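Glove trouble on Thursday

A bit of bad news from our end, I'm afraid! We lost most of Thursday's recordings when the glove stopped talking to the logger partway through the wiping and spraying tasks. Dolo, our arm, learns from those recordings, so it's having a quiet week.

Verna Pettigrew spotted it first - the finger readings had frozen at sample 301 and stayed there for the rest of the run, while the marker tracking carried on quite happily. I blamed the software (sorry, Danilo). He swapped the cable and the readings came back, so my money's on a worn plug.
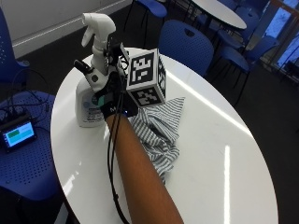
Umden Hand Tracking Group

We're redoing all 60 takes next week, spray bottle and striped cloth included. Until then please don't use anything from Thursday for training, and if a cable feels slack, stop and tell me or Danilo.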